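Damico Two-Compartment Sorting Bin, Gray

Item 215
Sold by Brarnora Shop & Storeroom Supply
In stock, pick up or delivery

Big rectangular bin, split lengthwise. Deep trough at the back, larger compartment up front, sloping divider in between. Made for bar stock, offcuts, short lengths, anything that rolls under the bench when you set it down.

What you get
One bin, gray, two compartments
Metal floor in the front compartment
Sloping divider panel, fitted
Hardware bag and a one-page instruction sheet

Front compartment
The one you'll use most. Dark gray walls, bare metal floor. Parts go in at any angle and you can still get your fingers under them. Small round hole in the floor, leave it open, don't plug it. We don't paint the floor and don't plan to, paint just chips off and ends up on your parts.

Rear trough
Deep, smooth, matte. Walls slope in so small stuff slides to the bottom. Good for overflow or the sizes you don't reach for every day. Wipes out with a damp rag. Grit collects down low, give it a once-over when you empty the front.

Divider
White when new. Will scuff, lower half first, thats where the bars hit. Doesn't affect anything. Replacement panel is item 19 on the spares sheet, same one for all bins sold after October. Older bins, call first, the screw spacing is different.

Setting it up
Flat surface, please. Floor or a solid bench. Don't hang it.
Put the trough side to the wall. Load from the front.
Check the divider screws after the first week, then whenever you think of it.
Don't drop long bars in on end, lay them in. The floor will take it but it's loud and it marks.

Cleaning
Dry brush, then a rag with dish soap. No steel wool on the divider. Whitish haze on the floor is normal with use and so are scratches, we don't take returns for either.

Goes with
Rurolham low bench (bin sits on top, no overhang)
Phetsri label strips, pack of 12, stick to the outside wall only
Damico lid, sold seperately, covers the rear trough and leaves the front open

Questions we get
Can I take the divider out? Yes, but then the trough and the front are one messy space and the bottom ledge is exposed. Most people put it back.
Other colors? No. Gray.
Can I mix colors or sizes in the front? Sure. Plenty of shops do and sort by hand as they go. If it gets too full to see the floor, get a second bin.
Outdoors? Under a roof ok. Not in the rain.

Delivery and returns
Ships assembled, one per carton. Orders of 10 or more go on a pallet, somebody needs to be there to sign. Returns unused only, in the carton, with the hardware bag. Missing screws, just write and we'll mail them.

Bulk orders and spares: ask for Somkiat Wongsuwan at the counter or use the contact form. Have your item number ready.

Page updated January 31, 2020. Lid back in stock, bench still on backorder.
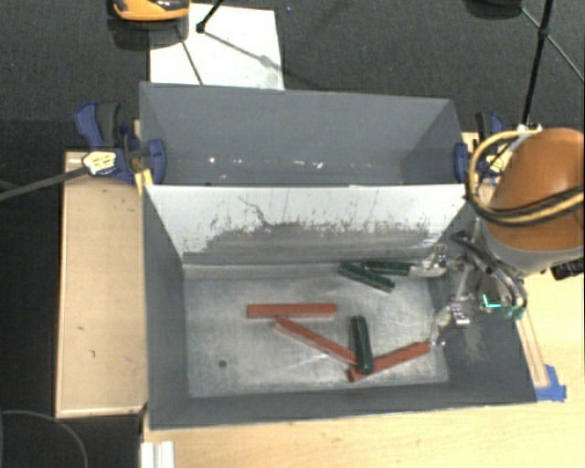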